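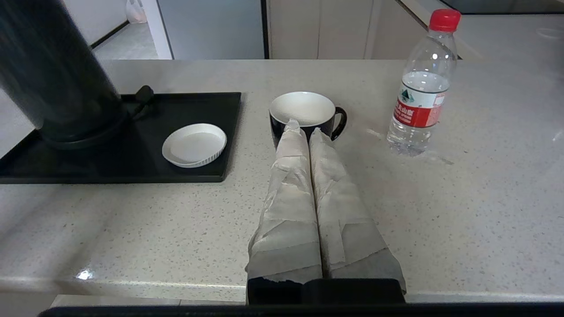
Tea tray on the counter: leave it there or keep moving it?
Posted by Efa Pumphrey, 31 July 2025

Hi all! I moved into a small apartment with one of those kitchenettes where the sink and the induction cooktop are along the back and you get a separate counter in front. The counter is light gray with little dark specks, quartz I think (the landlord just says "stone"), and I have turned it into my tea spot. Black tray, black kettle, my black mug with the white inside, a bottle of drinking water because I don't love the taste from the faucet. I'm very happy with it except for three things that keep bugging me.

First, the tray. It's big, and everything I own seems to drift onto it or just off it. By evening the mug is on the counter, the water bottle is somewhere else, and I've got nowhere to chop an onion. Should I get a smaller one? I saw one from Jenen that would fit, but then the kettle takes up nearly all of it.

Second, I'm finding faint cloudy rings on the stone, and I can't work out whether they come from the kettle, the mug or the bottle. They wipe off if I'm quick and they don't if I'm not.

Third, scale. The inside of the kettle had white flakes after a couple of months at my last place. I'd like to not repeat that. Thanks so much, I know this is a tiny problem to have!

Iñaki Cordero
Keep the big tray! I went the other way and bought a small one and I regret it every morning. The whole point of a tray with a rim is that you can be sloppy inside it. When you pour, you drip, and if the mug is on the tray the drips stay on the tray. If the mug lives on the counter you've bought a very nice parking spot for a kettle and that's about it.

What worked for me was giving everything a side. Kettle on the left, handle facing out so I can grab it without reaching over anything, then a little dish in the middle for the used tea bag, then the mug. The water bottle can stay off the tray, a closed bottle doesn't drip much. Then push the lot toward one end of the counter and do your chopping at the other end.
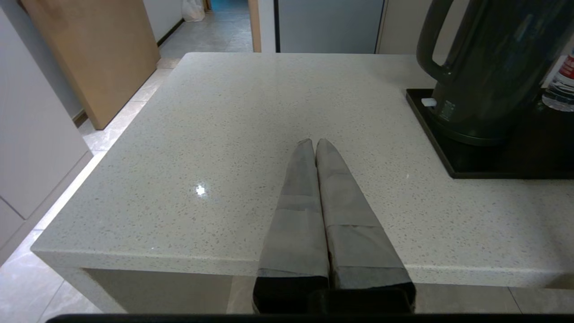
Can the kettle stay on the tray while it boils? Mine does, and I only make sure the tray is flat and the base isn't sitting in a puddle.

Check your kettle's booklet if you still have it, some of them want a bare, hard surface under the base. And look up before you pick the spot! I had mine right under a shelf for a year and the steam lifted the edge of the board. An open counter like yours is much better for that.

Njoroge Kinyua
Rings are from the mug. Or the bottle. Wipe the counter.

Adebayo Olaniyan
I'll take the rings and the scale, because I fought with both of them all last winter (my old place had water so hard you could practically chew it).

The rings are very likely just minerals. Water sits under something with a round bottom, it dries, and what was in the water stays behind. On a speckled top you don't notice it until the light hits at an angle, and then suddenly you see every single one. Warm water with a drop of dish soap first, soft cloth, then dry it with a second cloth. That drying part is where I used to get lazy and it makes all the difference. If a ring has been there a while, let a damp cloth lie on it for a few minutes and try again. Please don't go at it with vinegar or a scrubby pad until you know for sure what the stone is. Marble hates acid, and even on quartz I wouldn't leave it standing.
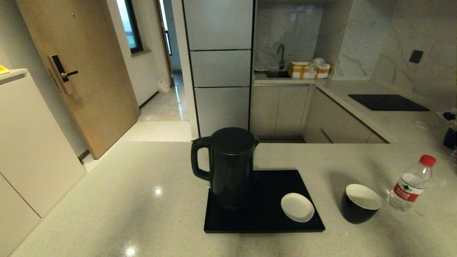
The other half of it is where you fill up. If you fill the kettle at the sink and carry it across to the front counter, you're carrying a wet kettle, and it leaves water on whatever you put it down on. I keep a folded dish towel next to the faucet and give the bottom a quick pat on the way past. With bottled water you can fill it right where it stands, which saves the walk, but pour slowly, I always get a splash down the side when I tip a full bottle too fast.

For the scale, I use plain citric acid from the baking aisle. A spoonful in a half-full kettle, bring it to a boil, unplug, leave it for twenty minutes, pour it out, then boil fresh water once and throw that away too. I tried the Prollik tablets before that and they did the same job for more money. Empty the kettle at night and leave the lid open if yours lets you.

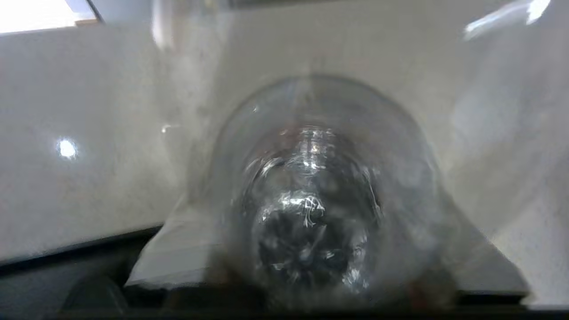

Does bottled water stop scale from forming? It depends on the bottle, as some mineral waters are harder than what comes out of the faucet, so compare the calcium on the labels and pick a low one.

I was still descaling in September after switching brands, just a lot less often. Rinse the kettle well after, or your first cup tastes like lemonade (ask my sister).

Efa Pumphrey
Oh this is great, thank you! Big tray stays, mug goes on the tray, towel by the sink. I'll ask the landlord again about the stone before I try anything stronger than soap.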